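Suchbegriff eingeben
Suchen
Erweiterte Suche

Seite drucken | Per E-Mail versenden

Kapitel 16
Zu zweit in der Ecke: Aufbau und Dramaturgie des Tag-Team-Matches

Wer schon einmal in einer Turnhalle saß, in der alle gleichzeitig mit den Füßen auf den Boden trommeln, bis einer der Wrestler endlich die Hand seines Partners berührt, der weiß, warum dieses Kapitel so lang geworden ist. Das Tag-Team-Match ist die vielleicht schönste Form, die das Wrestling hervorgebracht hat! Vier Leute, zwei Ecken, ein kurzes Seil am Ringpfosten, und trotzdem entsteht daraus eine Geschichte, der man auch dann folgen kann, wenn man die Beteiligten noch nie gesehen hat.

In den bisherigen Kapiteln haben wir das Einzelmatch behandelt: Eröffnung, Kontrollphase, Comeback, Finish. Alles, was Sie dort gelernt haben, brauchen Sie weiterhin. Neu hinzu kommt die Frage, wer gerade überhaupt im Ring stehen darf, und aus dieser einen Regel ergibt sich fast die gesamte Spannung.

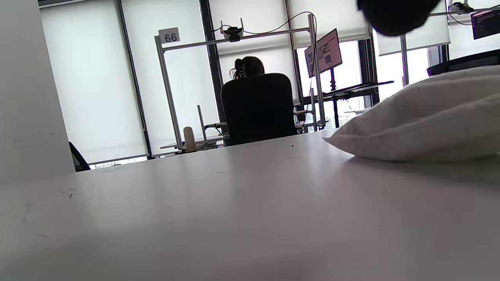
Die Grundregel lautet: Legal ist immer nur ein Mitglied jedes Teams. Gewechselt wird durch Abklatschen, wobei der wartende Partner auf dem Apron steht und das Tag-Seil in der Hand hält. Der Ringrichter muss den Wechsel sehen, und an dieser Stelle beginnt der Spaß. Ein Wechsel, den das ganze Publikum gesehen hat und der Ringrichter nicht, gehört zu den ältesten Mitteln der Gattung und funktioniert bis heute, ob vor 900 Menschen oder vor einer Handvoll Eltern beim Sommerfest.

16.1 Die Heldin in Not

Nach einer meist flotten Eröffnung, in der das sympathische Team glänzt, kippt das Match. Ein Partner wird vom eigenen Eck abgeschnitten und über längere Zeit isoliert. Im Englischen heißt diese Phase »heat«, und die Rolle dessen, der leidet, ist die anspruchsvollste im ganzen Match. Sie müssen verlieren, ohne aufzugeben. Sie kriechen, strecken den Arm aus, kommen bis auf eine Handbreit heran und werden am Knöchel zurückgezogen (bitte wirklich am Knöchel und nie am Schnürsenkel, der reißt).

Bok-nam Cheon hat für den Lehrgang in Fillov eine Übung entwickelt, die wir sehr empfehlen: Das leidende Mitglied darf eine ganze Minute lang keinen einzigen Schlag landen und muss die Halle trotzdem auf seiner Seite behalten. Beim ersten Versuch wird es meistens still, beim dritten oder vierten fängt jemand an zu klatschen, und dann ist plötzlich alles da!

Ebenso wichtig ist der Partner draußen. Anfänger stehen gern da wie an der Bushaltestelle. Dabei hat die Person auf dem Apron den direktesten Draht zum Publikum, sie stampft, ruft, schimpft mit dem Ringrichter und lehnt sich so weit über das oberste Seil, wie es das Tag-Seil eben zulässt.

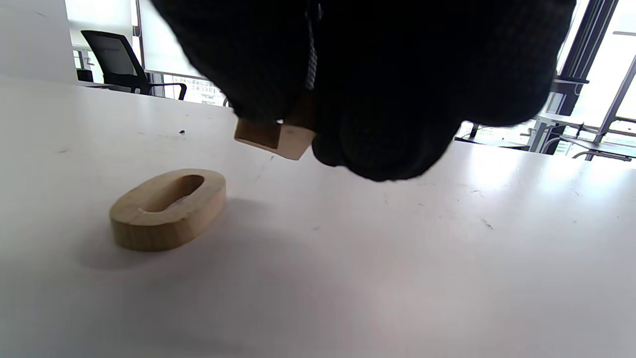 Fachgruppe Showkampf und Wrestling, Arbeitsbereich Ringdramaturgie

16.2 Der erlösende Wechsel

Irgendwann muss es gelingen. Der »hot tag« ist der Moment, auf den die gesamte Kontrollphase hinarbeitet, und er verträgt keine Hektik. Beide Seiten bewegen sich auf ihre Ecke zu, beide liegen fast gleichauf, und der Abstand zwischen Fingerspitze und Fingerspitze schrumpft so langsam, dass man in Reihe zwölf aufsteht, um besser zu sehen.

Danach gilt das Gegenteil: Tempo! Der frische Partner räumt auf. Für diese Sequenz genügen wenige, sauber gesetzte Aktionen, die jeder im Raum auf Anhieb versteht. Wie viel Masse dabei bewegt wird, ist zweitrangig. Das Team Prenard und Ziółkowski, dessen Match aus dem Wilex-Turnier wir in Abschnitt 16.4 Minute für Minute durchgehen, brachte zusammen 260 Kilo auf die Waage und kam beim Comeback mit zwei Schulterblocks und einem Bodyslam aus.

Was Sie vorab wiederholen sollten

Das Rückwärtsfallen aus Band 2, die Absprache im Clinch und die Handzeichen für den Ringrichter. Ohne diese Grundlagen sollten Sie die Partnerübungen am Kapitelende noch nicht angehen, auch wenn es in den Fingern juckt.

Aufgabe zum Einstieg: Suchen Sie sich ein beliebiges Tag-Team-Match, schalten Sie den Ton ab und notieren Sie, wann die Kontrollphase beginnt. Sehen Sie es anschließend mit Ton und hören Sie nur auf die Halle.

Verwandte Abschnitte
Kapitel 12: Der Ringrichter als Mitspieler
Kapitel 14: Comeback und Timing
Kapitel 15: Arbeiten am Seil
Kapitel 17: Drei Teams, ein Ring
Glossar: Apron bis Work

Seite drucken | Per E-Mail versenden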